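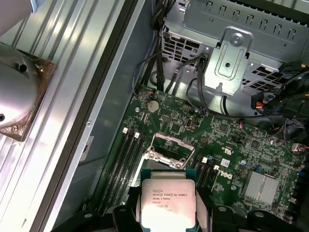

Mono compatibility of a stereo-widened rhythm guitar, four-piece band demo

Posted by Ilona Dudás, December

I'm mixing a demo for a four-piece alternative rock band called Plirnby (two guitars, bass, drums, one of the guitarists sings). The rhythm guitar part was tracked once only, and the guitarist has moved interstate, so a proper double is out of reach until autumn. I duplicated the track, panned the pair hard left and right, and delayed the right side by 8 ms. On headphones and on my monitors the width is fine.

In mono the guitar goes hollow and drops noticeably in level. The lower mids suffer most and the chords in the second verse sound as if they were recorded through a pipe. The singer checks everything on a single kitchen speaker and is not happy. I have tried flipping the polarity of the right channel, which moved the problem to a different part of the spectrum and made the stereo image worse as well.

Things already checked:

- The DI and the amp mic are time-aligned and neither is clipped.
- The plugin delay compensation is on.
- The same problem shows on the raw tracks with every insert bypassed.

Is there a delay value that widens without cancelling, or should I be using something other than delay? Re-recording is a last resort. I do have the clean DI.

Tin-yau Kan

There is no such delay value. Summing a signal with a delayed copy of itself at equal level gives a comb filter, and changing the delay only relocates the notches. The first notch falls at 1/(2t), where t is the delay in seconds. At 8 ms that is 62.5 Hz, and further notches repeat every 125 Hz above it: 187.5, 312.5, 437.5 and so on. A rhythm guitar has most of its body in that range, so the hollow sound is what the arithmetic predicts. Inverting the polarity swaps the peaks and notches, which matches what you heard.

Notch depth depends on how closely the two copies match in level and spectrum. You have identical copies at identical level, so in theory the notches are infinitely deep. Anything that makes the two sides differ will fill them in. In order of effectiveness:

1. Re-amp the clean DI through a different amp and cabinet, with a different mic position if you can get one. Keep the original amp track on the left and put the re-amped one on the right. Remove the delay and align the two by ear in mono. Then pan them. You will get less width than from a true double, but the mono sum will hold together.

2. If the part repeats, build a false double by editing. Take the bars from the second chorus and place them under the first, and the reverse. These are separate performances, so the timing and pick attack differ on every stroke. For verses, look for any repeated four-bar figure. Cut just before the pick attack and crossfade short. This only works if it was played to a click, or if you are willing to nudge each bar.

3. Leave the guitar as a single mono source panned to one side, roughly 70 per cent, and send it to a short stereo room reverb whose return leans to the other side. The dry signal survives the fold-down intact.

I would try 2 first, given that you have a whole song to steal from, and fall back to 1 for any section that doesn't repeat. Pull the bass up the centre before judging any of it. A surprising amount of "thin in mono" is the bass sitting too low.

One further check: hard-panned material also changes level against the centre when summed, depending on your pan law. Set your vocal level in mono and then confirm it in stereo.

Kam-wah Hsu

Just use a stereo widener. I put the Broltier one on everything and turn it up to 90 and it sounds massive. Nobody listens in mono anymore.

Yu-ting Tang

Plenty of pub and café systems are mono, and so is the kitchen speaker in the post above, so I would not put a widener at 90 on anything that carries the chords.

Tin-yau's second method is what I used on an EP last year and I can add some detail. Comp the false double on its own track, colour-coded, and leave the original alone. Solo the pair in mono and listen for swirling on sustained chords. If one bar swirls, that bar is probably a copy of itself, meaning you have pasted a region back over its own source. I did this twice without noticing. Palm-muted sections are more forgiving than open chords.

If the second guitar plays through most of the song, also consider dropping the fake double entirely. Rhythm guitar left, second guitar right, and the arrangement supplies the width. You might only need the double in the choruses, where the lift is useful anyway.

Check the tuning between sections before you swap choruses. Ours had drifted a few cents sharp by the end of the take and the double sounded like a chorus pedal until I corrected it.

Related posts

Snare bleed in the vocal mic, gate or edit?
Re-amping at bedroom volume with the Plavis reactive load
Bass DI and amp out of phase below the crossover
How loud should a demo be for a venue booker?
Hayashi two-channel preamp hum on channel 2 only
Tracking live without a click, fixing tempo later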